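Bread going gummy in the middle when sliced for sandwiches

npumphrey
Posted in Breads and Baking

I make the sandwiches for a monthly lunch, usually triangles on white trays, and this spring I switched from store bread to my own pan loaf.

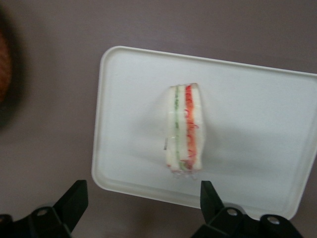 The loaf is 1000 g of dough in a lidded pan, baked at 400 for 40 minutes. Crust is fine. The middle drags on the knife and the slices stick to each other in a stack. I let it cool for 2 hours before cutting. Flour is the Tosel white bread flour, 68% water, a little butter. What should I change first?

Nest

gintare_s
How are you storing it after it cools? If it goes in a plastic bag at two hours, that could be your whole problem. A lidded loaf that size holds heat in the center a long time. I leave mine on the rack overnight with a towel over it and slice in the morning.

pdhillon
I'd look at the bake before the cooling. 40 minutes with a lid on is short for 1000 g. I go 50 with the lid and another 5 without. Do you own a probe thermometer?

npumphrey
Yes, I have one. Last loaf read 190 when I took it out. It does go in a bag the same evening.

pdhillon
190 is low for that much water. Take it to 200 at least.

gintare_s
I pull butter loaves at 190 all the time and they slice fine the next day. If you keep baking to 200 you get a thick crust, and then you're trimming it all off for sandwiches anyway.

pdhillon
Your loaves are smaller, Gintarė. You posted the recipe in May and it was half this size. And the lid keeps the crust soft, so I don't see where the thick crust comes from.

gintare_s
Half the size, same pan shape. I've done the big one too. I still say overnight on the rack.

archana_c
Is the knife any good? I fought with "gummy" bread for a year with an old Widine serrated knife that was just dull. Get it sharpened or borrow one before you rewrite the recipe.

Also, for three-slice sandwiches I cut the middle slice thinner than the outside two. You need firm bread for that, so day-old is better no matter what temperature you baked it to. Butter right to the edges, stack, press lightly with a flat hand, then trim and cut.

npumphrey
Knife is new. I'll try one change at a time, longer bake first, then the overnight rest.

naveenp
What year is your oven? Mine ran 216 C when the dial said 230. A cheap oven thermometer sorted it out.

npumphrey
Old. I'll check that too.

npumphrey
Update. Oven runs low, so I turned it up and baked 50 with the lid on. Probe said 201. Left it on the rack overnight. Slices came apart cleanly, including the thin ones.

gintare_s
So you changed three things at once.

npumphrey
I did. Lunch was the next day.

pdhillon
Next time try it with the same bake and cut it at two hours. I think it will be fine.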